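Tópico: Kit de garras manuais Stomano (par) – vale para coleta em ambiente doméstico?

rui_cinematica
12 January 2025
Estou avaliando o kit da Stomano, duas garras manuais, para coletar demonstrações de separação de lixo e arrumação de mesa. A Bustent cotou o par com prazo de entrega de 40 dias. A tarefa é simples: pegar embalagens variadas e levar até a lixeira, com as duas mãos trabalhando ao mesmo tempo. Minha dúvida é a pega em filme plástico fino.
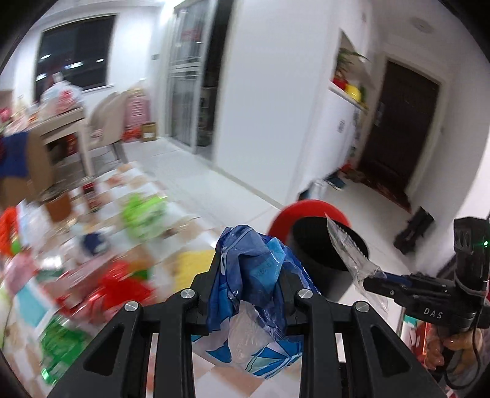 O filme é o pior caso para qualquer garra de dois dedos paralelos. A espessura útil é quase nula, e o que segura a peça é o volume de material amassado entre os dedos. Se alguém tem horas de uso com o kit, agradeço dados de desgaste das almofadas.

torque_zero
Tenho o kit desde December. Duas observações. A primeira: as almofadas azuis perdem aderência com pó e gordura, e a limpeza com álcool isopropílico resolve. A segunda: o curso de abertura é suficiente para garrafas comuns, mas exige aproximação bem centrada. Aproximar torto empurra o objeto em vez de prender.
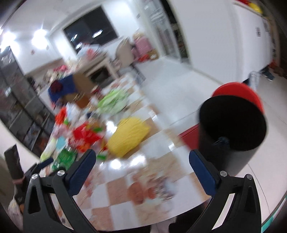 Garra aberta sobre a mesa, com a lixeira preta à direita.

mola_e_pino
Discordo quanto ao álcool. Na minha unidade as almofadas endureceram depois de poucas semanas de limpeza diária. Passei a usar água com detergente neutro e o problema não voltou. O manual não trata do assunto, o que para um kit desse preço é uma falha.

torque_zero
Qual concentração? Uso 50% e não tive endurecimento.

mola_e_pino
Era álcool puro. Pode ser isso. Mesmo assim, o fabricante deveria especificar.

kobori_fan
Comparei com o modelo da Kobori no mesmo roteiro. O Kobori tem menos folga nas articulações, mas pesa mais, e o punho cansa em sessões longas. Para objetos macios a Stomano rende melhor, desde que o operador controle a força no gatilho. Rede de espuma de fruta, por exemplo, deforma muito e volta à forma assim que se alivia a pressão. O rótulo de "pega concluída" por limiar de abertura erra bastante nesse tipo de material. 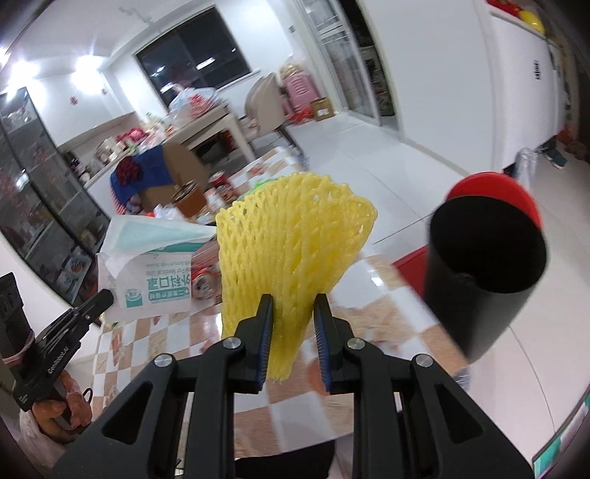 O kit precisa de calibração a cada sessão?
Só quando a câmera ou os dedos são desmontados; fora isso, basta conferir o zero de abertura ao ligar.

rui_cinematica
Útil. E o cabo? Trabalho com deslocamento entre mesa e lixeira, e receio que enrosque.

torque_zero
Prendo o cabo no antebraço com uma fita e deixo folga no cotovelo. Os parafusos prateados das articulações merecem mais atenção que o cabo: afrouxam com o uso. Reaperto a cada 4,000 ciclos, com trava-rosca de baixa resistência.

eixo_b
Contraponto: para quem só quer objetos rígidos, o kit é caro. A Musbridge aluga o par por mês e inclui almofadas de reposição. Aluguei por 2 meses e devolvi sem pendência. A única queixa foi o software de sincronização, que perdia quadros quando as duas garras gravavam na mesma porta USB.

kobori_fan
Perda de quadros em porta compartilhada é limitação de banda, não do software. Portas em controladores separados resolvem.

eixo_b
Em tese. No meu notebook as portas dividem o mesmo controlador, e a ficha do produto não avisa disso. Continua sendo um problema para quem compra.

rui_cinematica
Anotado. Falta avaliar recipientes com líquido. A massa desloca durante o movimento e gera torque entre as almofadas, principalmente quando a pega fica abaixo do centro de gravidade.

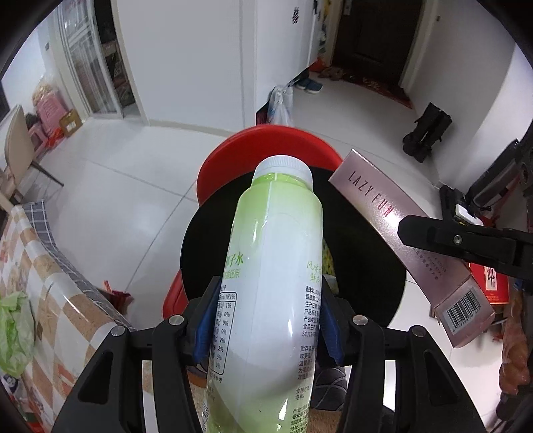 Com pega baixa, o recomendável é reduzir a velocidade angular do punho e manter a câmera com visão do rótulo e da tampa. Nas sequências em que a outra garra entra no campo, convém anotar qual das duas executa a ação – o segmentador automático troca as mãos com frequência.

mola_e_pino
Confirmo a troca de mãos. Corrigi à mão 50 episódios antes de desistir e marcar uma das garras com fita colorida.

torque_zero
Fita colorida muda a aparência da garra no conjunto de dados. Se o efetuador final do robô não tiver a mesma fita, você introduz uma diferença visual entre treino e execução.

mola_e_pino
A fita fica no corpo, fora do campo da própria câmera. Só aparece na vista da outra garra.

torque_zero
Que é metade dos dados, numa coleta bimanual.

rui_cinematica
Vou começar pelo aluguel e decidir a compra depois. Se alguém tiver o desenho do suporte da câmera em STEP, me mande por mensagem privada.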